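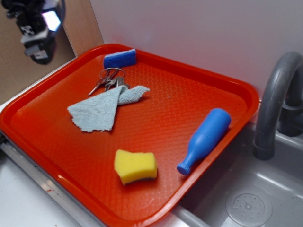
The orange-red tray.

So I have been trying to learn my grandmother's handwriting, and it is eating my evenings. I don't mean copying it, I mean reading it. She wrote in the old German script they taught in school back then, the pointy one where the e looks like an n and the n looks like a u and the u has a little hat on so you can tell it isn't an n. When she moved to Wisconsin she kept writing that way for the rest of her life, grocery lists and all. My mom could pick out a word or two. I could pick out "Butter," and only once I knew it was a grocery list.

After the house was sold I ended up with the letters and the recipe notebook, and for a long time they sat in my hall closet underneath the beach towels. Then last winter I signed up for an online class in reading old handwriting, taught by Marlene Heitmann, who has the calmest voice I have ever heard come out of a laptop. You could lose a whole page of homework and she would just say "well, then we look again." I wrote that on a sticky note and put it on my lamp!

The class was 84 dollars and worth it for the alphabet drills alone. Every night you write out a line of each letter with a pencil, like a first grader, and I complained about it to anyone who would hold still (sorry, Dave). But your hand learns the letters before your eyes do. I'd be stuck on some squiggle for ten minutes, trace it with a finger, and my finger would go "oh, that's an h" while my brain was still out in the parking lot.

The first thing I read all the way through was a recipe, and I picked it because recipes are kind. They say the same things over and over. Flour, sugar, eggs, a pinch of this. Once you have "Mehl" in one place you have it everywhere, and then you know what her M does, and her h, and her l, and you can go hunting. Mine was for a plum cake and it called for 800 grams of plums, which I read as 300 the first time. Bake a plum cake with 300 grams of plums and you get bread with a few purple spots. We ate it with whipped cream and said nice things.

Letters are harder. People in letters say whatever they like. My grandmother got a lot of mail from a cousin in a place she spells Herkitz, and I still can't find it on any map I own, so either it's tiny or it got a new name or I'm reading the first letter wrong. I have tried it as a K and as an St. The cousin's handwriting is worse than my grandmother's, by the way. She ran out of paper a lot and turned the page sideways and kept going right across what she'd already written, so you get a kind of plaid.

But the things in there! There's a whole letter about a goose. There's a fight over a sewing machine that goes on for four letters (I've only found three of the replies, so I don't know who got it). There's a man called Stüber who comes up again and again, always with some little dig. Stüber has a new coat. Stüber was at church and sang. For weeks I was sure he was an old boyfriend, and I had a pretty great story worked out in my head. Then I got to a letter where the cousin says he came to look at the roof and wants too much money. He was the roofer. I was crushed.

If you have a box like this at home and want to try it, I can only tell you what I did, and I'm a beginner, so take it that way. I scan everything first and work off the screen, where I can blow a word up as big as I want. I type what I can read and put a dash for every letter I can't, even if that means a line is nearly all dashes. Then I leave it overnight. I don't know why the overnight part works but I'd swear by it. Half of the dashes fill themselves in at breakfast. I also quit looking words up in the middle of a line, which I used to do constantly and which sent me down some very silly roads. Old spelling is its own thing, and my grandmother's spelling was her own thing on top of that.

I keep the typed-up version in one long file, and it has a running word count at the bottom that I check more than I should. It's at 2,639 words as of last night. My brother asked how many there are to go and I changed the subject to his kids.

What gets me is how ordinary most of it is. I think I went in hoping for secrets, and I have weather. I have so much weather. Somebody's knee. The price of coffee. A dress that was taken in and then let out again. And I catch myself laughing out loud at the kitchen table at a joke my grandmother's cousin made about a hat, and it feels like the two of them are in the room being mean about people together. I only knew my grandmother as a quiet lady with hard candy in her purse. On paper she is a riot, or she must have been, going by what she got back.

Marlene is running a second class in March, on church books and town records, and I've already put my name down. I'm hoping it helps me with Herkitz. If anybody reading this has family from somewhere that sounds like that, or Kerkitz, or Sterkitz, please leave me a comment, and tell me if you know anything about a goose.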